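Sternwood Laundry Room – Monthly Safety Check, March
Checked by: Ingeborg Aebischer. Copy to: Emil Wyss, Jayanthi Fernandes

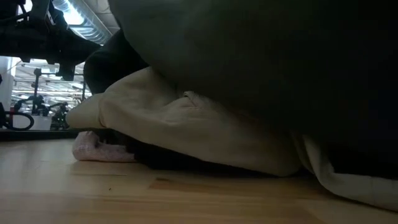
Dark green and beige fabric, sorting area.

1. Floor and walkways
Floor free of water and lint: OK
Walkway to rear exit open, minimum 80 cm: NOT OK
Comment: Two carts were standing in the walkway at the start of my round. I moved them to the wall. Please do it also in the evening, when the last shift goes home.

2. Washers
Door locks hold during the cycle: OK
Hoses without cracks: OK, with remark
Comment: The inlet hose on the Nekis washer is a little stiff near the coupling. It does not leak. I would like to change it before summer.
Counter reading: 3,387 cycles

3. Dryers
Lint filters cleaned: OK
Exhaust duct fixed to the wall: NOT OK
Comment: One clamp is loose again – the same one as last month. Emil has ordered a wider type. Until then the left dryer is used only when a person is in the room.
Counter reading: 1,483 cycles

4. Sorting area
Pockets checked before loading: OK
Heavy textiles kept apart from light ones: OK
Comment: Nhàn Lâm found a lighter in a jacket pocket. It is written in the incident book. Gloves in size small are finished.

5. Chemicals
Containers closed and labeled: OK
Eye wash bottle in date: OK
Comment: The label on the softener container is hard to read. Agnes Öberg will print a new one.

6. Fire and electricity
Extinguisher seal unbroken: OK
Emergency stop tested: OK
Cables without damage: OK
Comment: The sign over the rear door is lit, but weak.

Open points
Loose clamp, left dryer – Emil Wyss
Gloves, size small – Jayanthi Fernandes
Softener label – Agnes Öberg
Inlet hose – ask Rivholm for the price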